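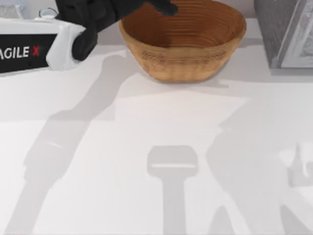
I have been comparing two controllers for the same two-finger gripper, and before letting either of them near the bench I wanted both run in simulation until the numbers stopped moving. The candidates are Bratix, which I have used since last winter, and Amato, which several readers have recommended. Both drive the same simulated arm with the same finger geometry, so any difference ought to come from the control side. The task is to get hold of a woven bowl by its rim, one finger inside and one outside, and lift it clear of the table. A coiled wall is an awkward thing to grip. The ridges run round the bowl, and a fingertip coming down inside the rim meets them one after another.

Bratix plans the whole approach up front and then follows it. The path is smooth and the arm arrives at the same place each time, but it has no opinion about contact until the fingers begin to close. If the bowl has been placed a few millimetres out, the inner finger lands on top of the rim and pushes down. Amato replans at a fixed interval and slows as the gap narrows. It is less pleasant to watch - there is a visible hesitation just above the rim - but it corrects small placement errors without being told to.

I ran 1,000 episodes on each, with the bowl position drawn from the same list of seeds. Bratix failed 293 of them. Amato failed 87. I expected Amato to win but had guessed at a smaller gap. Most of the Bratix failures were of the kind described above, and a good share of those went away when I raised the approach height and forced a steeper descent. I have not included the adjusted runs in the totals, as I had not given Amato the same attention.

The total in the log is 1,012 for Amato, for anyone who downloads it. Twelve episodes were repeated after the physics step was set wrongly, and the bad ones are marked in the last column.

Some notes on the rendering. I left shadows on for the wrist and overhead views, and they matter more than I had assumed. With a plain white table the arm shadows are the strongest features in the lower part of the view, and the depth estimator I was using treated their edges as real edges. Turning shadows off improved the bowl estimate at once, and is no help at all to anyone who intends to move to hardware. I left them on and masked the arms, shadows included, using the known joint angles and the lamp position. Cloltex has a module for this. It works, though the documentation gives the lamp vector in the opposite sense to the code, and I lost an evening in February to that.

Finger friction was left at the default for both. I tried lowering it and the ranking did not change. Closing force did matter: above a certain point the mesh of the bowl wall starts to pass through the pad, and the contact solver throws the whole bowl across the table. A real bowl would flex. Mine is a rigid body with a coiled texture and a rather coarse collision hull, so I would not read anything into the lift results beyond whether the grasp held.

For now Amato stays on the arm and Bratix goes back to pick-and-place work, where its repeatability is worth having. Next I want to try the same rim grasp with the Zasum pads, which are narrower at the tip and should fit between the wall and the base without touching both. The config files are in the usual place, under the rim-grasp folder.

Recent posts
Zasum pads: first measurements
Wrist camera or overhead camera for shallow containers
Why I stopped tuning gains by hand
Collision hulls for round objects
Moving the Bratix configs to the new format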